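Gripper grounded after dropping its grip, and its bowl

Kurura has pulled a batch of soft-fingered grippers from its Skoseck test shop after one of them let go of a bowl it had been told, in perfectly clear code, to hold on to.

The fault showed up during a long run of table tasks on 21 May 2024. The fingers opened mid-lift with no command to do so, and the bowl landed on the floor next to an operator's foot. The foot was fine. The bowl was the shop's second-best.

Engineers traced the trouble to a firmware update from Pluriris, which supplies the motor controllers. After more than 225 cycles without a restart, the controller lost track of where the fingers were and went looking for its home position. Home, unfortunately, is wide open.

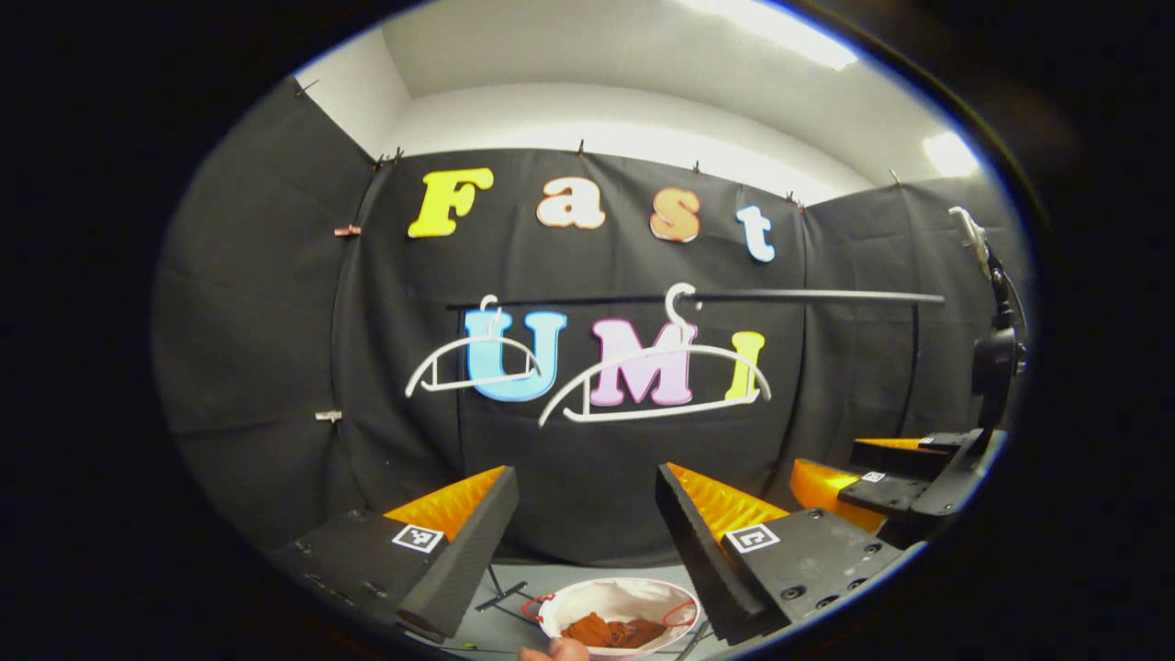
What changes now

Work with the hand-held grippers goes on, with bowls, cloths and clothes hangers as before, as those have no motor to get ideas of its own. The arm-mounted ones are back on the old firmware and must be restarted every 10 cycles — a chore that operators have greeted with the joy you would expect.

Kurura has also banned lifting anything breakable more than 2 inches off the table until a fix is in. Griffiths, the outside safety firm that reviewed the incident, asked for a stop button within reach of every seat. The shop had one already. It was behind a filing cabinet.

Pluriris says corrected firmware will arrive in 7 weeks. The last update was promised for November and came in spring, so the operators are keeping their shoes on.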